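Skollness two-finger gripper kit: four months on the brick-sorting cell

Posted 2025-02-10

I bought the Skollness kit in October to replace the single-jaw thing on my little sorting cell, and I've put enough hours on it now to have opinions. The cell picks up toy building bricks and sorts them by color into plastic tubs, all at floor level. Silly job, great test. If a gripper has a bad habit, bricks will find it! 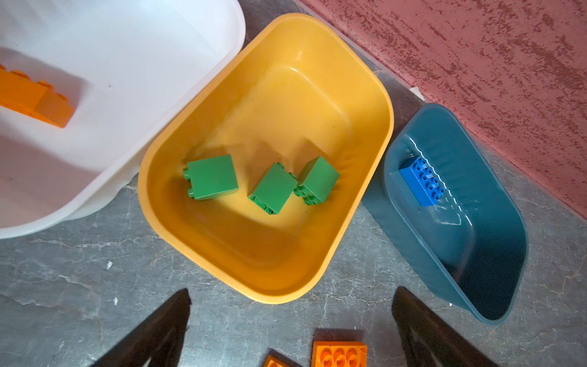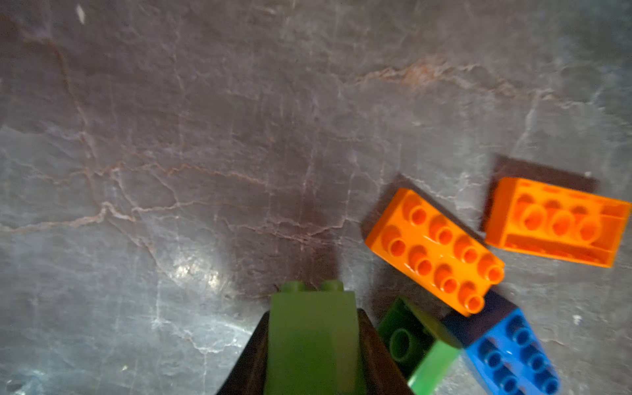 Black fingers, marbled floor, bricks in several colors.

Setup first. The box has the gripper body, two fingers, a wrist bracket for a small camera, a bag of screws and a cable that is too short (I ended up with a Tuncer extension, $50, ouch). The bracket is the best part of the whole kit. It holds the camera so the fingertips stay in view, and once it's tight it stays put. Mine hasn't drifted since I added a drop of threadlocker. Before that I was redoing the camera alignment every couple of evenings and blaming the software.

Getting the fingers parallel took me two tries. The manual says to close them on the supplied shim and tighten everything, but if you tighten one side all the way first, the other side creeps. Snug both, close on the shim, then go back and forth a quarter turn at a time. And write down the closed position when you're done, you'll want it later.

Grip force is a percentage setting and it ships at 85, way too much for bricks. They squirt out sideways if you catch them near a corner. I walked it down until a brick held at the end stayed square through a full swing to the tub, then came back up a hair. Slow the last bit of the closing move too. That helped more than any force number I tried.

Upkeep is light, with one big gripe. The finger pads pick up dust from the floor and go slick, so I wipe them with a damp cloth before each long run and let them dry. Fine. But swapping worn pads means pulling the whole finger, and then you're back to the shim routine. My old Hornholm gripper had pads you could slide off with a thumbnail, and I miss that every single time.

One more gotcha: fault 1903. It's listed as "position error" and I spent a whole evening convinced the motor was dying. Loose connector at the wrist! Leave a bit of slack there and tie the cable to the arm, never to the gripper body. A friend's Clukley arm ate its cable the same way.

Would I buy it again? Yeah, I would, mostly for that camera bracket and for how repeatable the fingers are after they're set. I'd order spare pads and the longer cable along with it. Four stars, and they can have the fifth when the pads come off without a hex key.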